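Cutting down on coffee, week 7

I'm down to one cup before 10am and I feel fine, thank you for asking! The headaches went after the first fortnight (Wing-sze swore they would) and I've been sleeping like a log. Afternoons are still tricky, so I've been working my way through anything hot that isn't coffee. Barley tea is a yes. Chicory, never again.

Going out is easier than I expected, as most places in Nurasside do far more than lattes now.

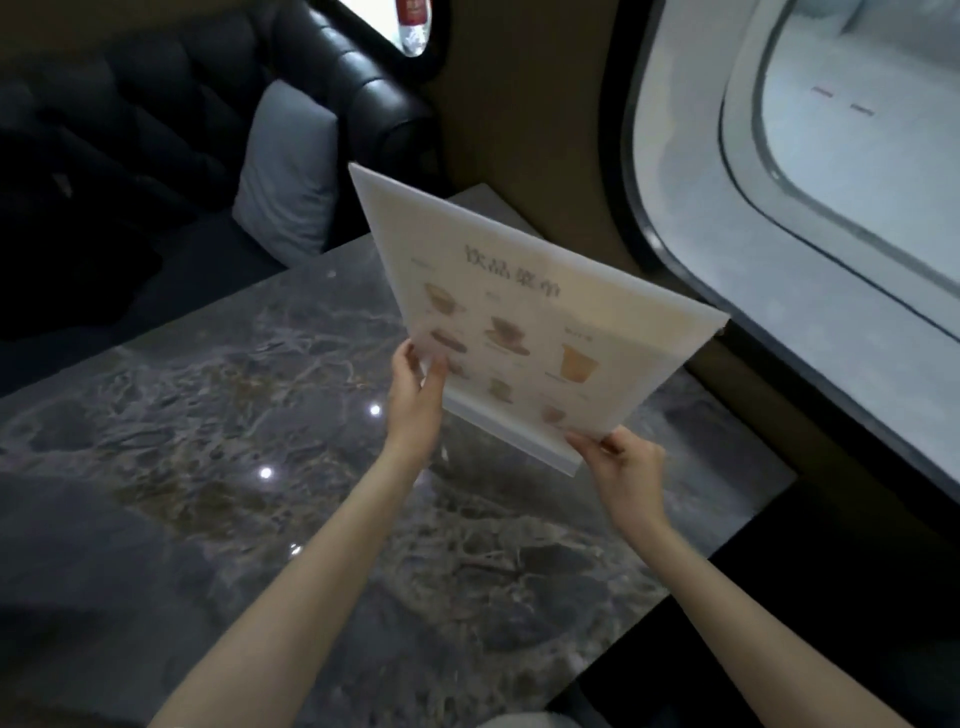 Your tips

Keep them coming, I read every one.

Domenica: Try rooibos with a bit of orange peel, lovely.

Aravind P: I lasted two days. Well done you!

Contact us | © Flerkwood Newsletter | Back to top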